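Finished the Stateo reissue of The Gruber Inheritance by Remo Fankhauser. Notes on the edition and the plot mechanics follow. No spoilers past chapter 4.

Text first. The reissue restores two passages dropped from the earlier paperback, both in the inquest chapter. One of them fixes the timing of the second phone call.
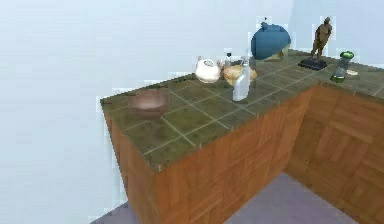
That timing matters. In the paperback the nephew has 27 minutes to reach the station – enough for a guilty man and also for an innocent one. The restored text cuts the margin hard.

The clue placement is fair. The ledger total, 1,681, is given in full well before the inspector uses it. I missed it on first reading.

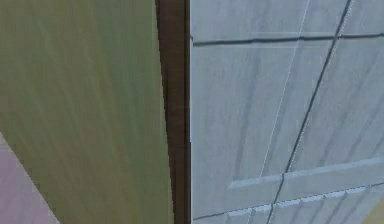

Weak point: the solicitor. He exists to read the will and is then dropped. Bontu Workneh's introduction calls this deliberate. I don't see the evidence for it in the text.

Typesetting is clean apart from a repeated line in the inquest chapter. Paper is thin. The map is printed across the gutter and loses the village of Pireo.

Next up is the sequel, due from the same press in April.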